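Tips for teaching by hand: tidying shoes

Before you record, do the task 7 times with the gripper in your hand and nothing saved. Your wrist learns first. Close the fingers slowly on the side of the shoe, and wait one breath before you lift.
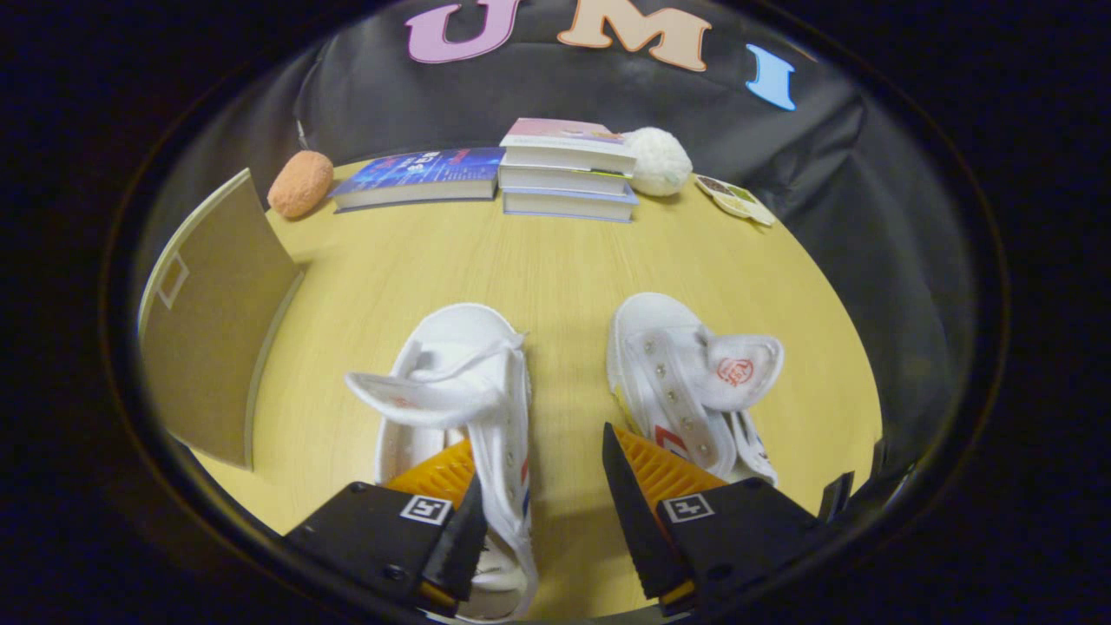 Canvas is soft, so squeeze only until the shoe stops sliding – more force will bend it. Put the pair down with both toes in the same direction. After 60 recordings take a rest, as tired hands make shaky lessons.

Helju Lepik, Drillside workshop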